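2 min read

My knee doctor, Leonie Costigan, used to fix tractors. I found this out at my six-week checkup, when I asked her (being nosy) how a person ends up spending her days with other people's joints, and she laughed and pulled up a stool.
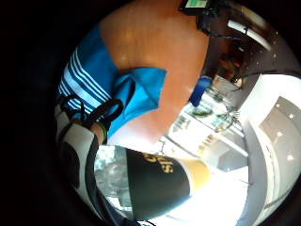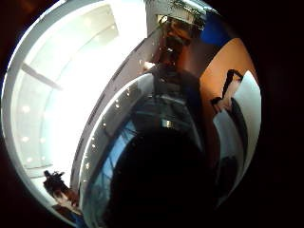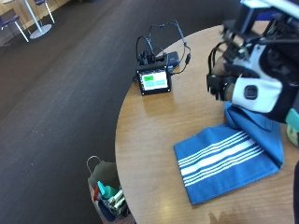

The blue cloth on the wooden table, first and last.

She grew up near Baxter, went to night school at 39, and says a stubborn bolt taught her more patience than any professor did. I loved that! Rochelle Fairweather, my physical therapist, is just as patient with me – and believe me, I grumble. I'm up to 263 steps without the cane now, and she wants roughly 700 by April.

We use cookies to improve your visit. Accept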